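4.2 What happened when I stopped following back

I'll admit I went into this part of the study with a grudge. My main account on Skiseo had been sitting at 2000 follows for ages, and I wanted to know if all that polite following back had done me any good (spoiler: not much!). So I set up a second account on Stelel, posted the same stuff at the same time of day, and followed only people whose posts I wanted to read. 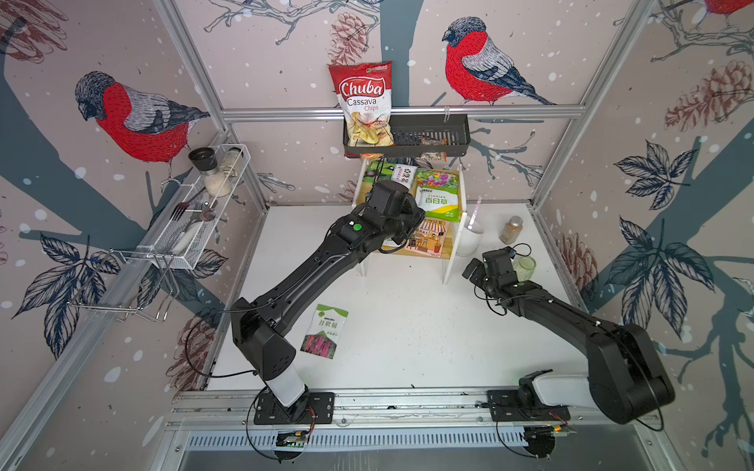 I tracked the replies for both accounts, week by week, for 17 weeks. The Skiseo account started way ahead, as you'd expect with a crowd that size, and then it just sort of sagged. The Stelel one ended with 359 followers, a tiny bunch by comparison, but they talked to me. They asked things, they argued, they passed links along to their friends.

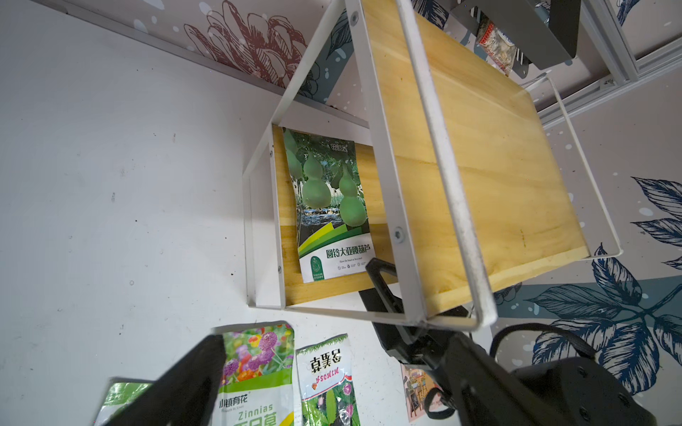 I also ran both follower lists through Erraji to weed out the dead accounts. It's a blunt tool and I don't trust it with anyone who posts less than once a month, so I left those people in and marked them as quiet. That choice makes Skiseo look a bit better than it probably should.

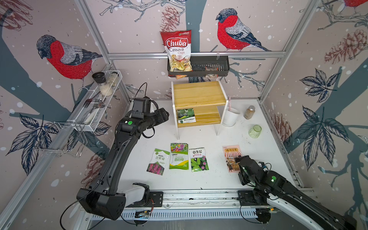 Guslow, reading a draft of this section, objected that two accounts run by one person can't tell you much about a whole site, and that the newer account may simply have caught people in a talkative mood. Fair enough! I've kept the claims small for that reason, and the next section brings in accounts that aren't mine.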